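Vullomora Trail Weekend – FAQ

Last updated 10 Aug 2022. Will add to this as emails come in. Please read before writing to us, inbox is a mess right now.

What is it?

Two days of trail running and Finnish lessons at Hillthorpe. Run in the morning, class after lunch, easy jog before dinner if your legs are up for it. Weekend is in October, exact dates are on the booking page.

Do I need any Finnish?

No. Zero is fine. Most people show up with "kiitos" and not much else. If you've studied before, tell us on the form and we'll put you in the second group.

Who teaches?

Kalevi Hämäläinen does all the classes and leads the longer run. He talks the whole way up the hill, in Finnish, slowly. You will pick up the words for mud, root and left.

How fit do I have to be?

You should be able to jog for an hour without stopping. Pace is chatty. Walking the steep parts is normal, everybody does it. The Saturday-style long one (we call it that whatever day it lands on) has 700 meters of climbing so don't make it your first ever trail run.

How many people?

16 max. Once it's full it's full. There's a waitlist and people do drop out, usually the last week, so worth putting your name down.

Can I come just for the running? Or just the classes?

Sorry, no. We tried selling them separately and the groups got too lopsided. Come for both or wait for the day runs in spring.

What shoes?

Trail shoes with real grip. Road shoes are no good on the descent behind Hillthorpe, it's clay and it gets slick. Bring a second pair for the evening, wet shoes stay outside the dining room.

What else do I pack?

Rain jacket, hat, gloves, headlamp, a soft flask or small bottle, notebook, pen. Towel too – the house doesn't supply them. Full kit list gets emailed with your confirmation. If it hasn't come check your spam folder first.

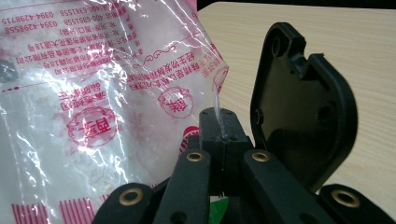 Is food included?

Dinner the first night through lunch on the last day. Vegetarian by default. Vegan and gluten free no problem but we need to know ahead of time. Snacks for the runs are on you, bring what your stomach is used to.

Where do we sleep?

Shared rooms, bunks, two bathrooms per floor. There are a couple of singles, extra cost, they go first. Light sleepers bring earplugs.

How do I get there?

Train then the Jullico shuttle, or drive. Shuttle has to be booked seperately and it won't wait if your train is late. Parking is free but the track up is rough, go slow in a low car.

Can I bring my dog?

Not this time. House rule, nothing we can do.

Is there wifi?

Kitchen only, and weak. Phone signal is better at the top gate.

What if the weather's awful?

We go anyway, on the lower loop. In a proper storm we skip the run and do extra class time, plus the sauna gets lit early.

Refunds?

Full refund up to four weeks before. Half up to two weeks. After that only if someone on the waitlist takes you're place. You can also pass your spot to a friend, just email us their name and diet stuff.

Do I need insurance?

We'd like you to have some. Check that it covers running off road, some policies don't.

Do you sell the club shirts?

Valentini is printing a new batch. Sizes run small. Pay at the house, card or cash.

I've got a question that's not on here

Email is best. Put "October weekend" in the subject line so it doesn't get lost. Replies take a few days – we're out running too.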